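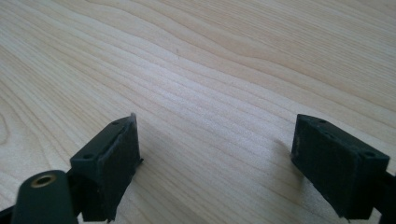
Posted by Dalia Sproģis in Moving House, Grumbles
September | 6 comments

The letter from the water company arrived on a Wednesday and was addressed to Igor Śliwiński. I am not Igor Śliwiński. I have lived in this flat for long enough to have killed two basil plants and learned which stair creaks, and as far as the water company is concerned I am a rumour.

I rang them. The woman on the line asked for the account number, which I read off Igor's letter, and then she asked me to confirm that I was Igor. I said no. She said in that case she couldn't discuss the account. I said I didn't want to discuss the account, I wanted one of my own, and she said she'd be happy to set that up as soon as Igor closed his. Did I have a number for Igor? I did not.

What I do have is his post. Since moving in I've learned that he subscribed to a magazine about inland fishing, that he is a valued customer of a shop called Kullano, and that his dentist misses him. I know more about his teeth than I know about my brother's. I used to write "not at this address" on everything and walk it back to the postbox, and for a while that felt like being a good citizen. Then one came back with my handwriting on it, delivered to me a second time, and I lost heart.

The landlord, Tõnu, was no help. He's a decent man who answers every question by telling you about the boiler. When I asked if he'd told the water people about the change of tenant he said he thought the agency did that. The agency is Rebane, two rooms above a bakery, and they said the landlord did that. I put them in touch with each other and I believe they had a nice chat about the boiler.

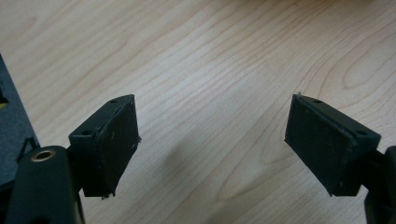 So I went in for the online form. It has a box for "previous occupier" and a box for "date they left", and it won't let you past the second one without an answer. I guessed. It then wanted a meter reading. The meter is under a metal lid in the pavement, and I can tell you that kneeling on a public street with a torch between your teeth is a good way to meet the neighbours. One of them, Kadri from the ground floor, stood there with her shopping and asked if I'd dropped something. She held the torch in the end. The reading was 3811, or it was once we'd wiped the mud off with a till receipt.

The form said thank you and gave me a reference ending in 221. Four days later a bill came for £133, addressed to The Occupier, which I took as progress. It covered a period of about 200 days, most of which I had spent living somewhere else with a perfectly good tap of my own.

I rang again. I got a man this time, very patient, who agreed that I couldn't have used water in a flat I hadn't moved into. He said it would be simple to fix if I could prove when I'd arrived. A tenancy agreement would do. I sent it. They wrote back to say the document had been received and the account holder would be informed of the outcome by post.

The account holder's letter came this morning. It was for Igor. I've opened it – yes, I know – and it says he's owed a small refund and thanks him for getting in touch.

I've put it on the shelf by the door with the dentist and the fishing. If anyone reading this knows him, tell him he's in credit, and that the molar at the back on the left wants looking at. And if anyone has ever got their own name onto a water bill, the comments are open. I've got the whole weekend and a kettle.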